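Section 4: Packing your knits for the off-season

Welcome to the fun part! By now your Prarkent bags have been washed and aired (Section 3), and your jumpers are clean, dry and stacked on the bed. Packing goes quickly once you have done the first bag, and it is very satisfying to see a whole winter disappear onto one shelf.

You will need:
Prarkent cloth bag, medium (27 cm across the base) or large (63 cm tall when full)
An open basket for the odds and ends
Cloth tags and a laundry pen

Packing a bag

1. Shake the bag out and turn the seams to the inside. Push your hand right down into both bottom corners so they open up.

2. Choose your heaviest knit first. Chunky cable and blanket stitches go at the bottom, where they give the bag some body and help it sit up on its own.

3. Fold the sleeves in, fold the garment in half, then roll it loosely from the hem. Please don't hang heavy knits for storage — the shoulders will stretch and they never quite come back.

4. Lower the roll in and let it settle. Add lighter pieces on top until the bag is three-quarters full.

5. Lift the bag by its upper edge and give it a gentle shake. If it feels heavy, take something out. A large bag holds up to 4 kg.

6. Write the tag, tie it on, and fold the top over twice.

CAUTION: Check that every piece is completely dry before it goes in. Damp wool in a closed bag will smell musty by September and may mark the lining.

CAUTION: Keep brooches, badges and open zips away from the fabric. They catch on loose stitches and can pull a thread clear across a sleeve.

Note: Bags made before 2000 have a shorter top edge. Fold it over once only.

Note: Cedar blocks are fine in any colour of bag. Wrap them in a hanky so the oil doesn't touch the wool.

Melaniia Stetsiuk, who wrote our original folding card, likes to pack one bag per person and put the favourite jumper in last. It's a lovely way to do it, and the first cold morning becomes a bit of a treat!

Unpacking and repacking

Stiff new cotton can be stubborn, and a thick knit will often stop halfway in or out. When that happens, hold the top edge with one hand and a bottom corner with the other, then draw the cloth out on a slant to free up the folds. With the tan bag the off-white knit is only partly tucked in, so its thick weave bulges near the bottom. Bright pieces like the orange cloth can wait in the mesh-sided basket, and a corner spilling over the side does no harm.
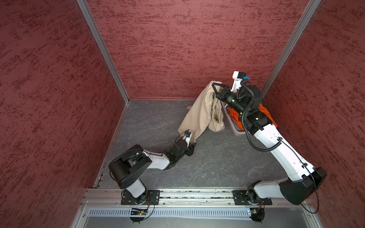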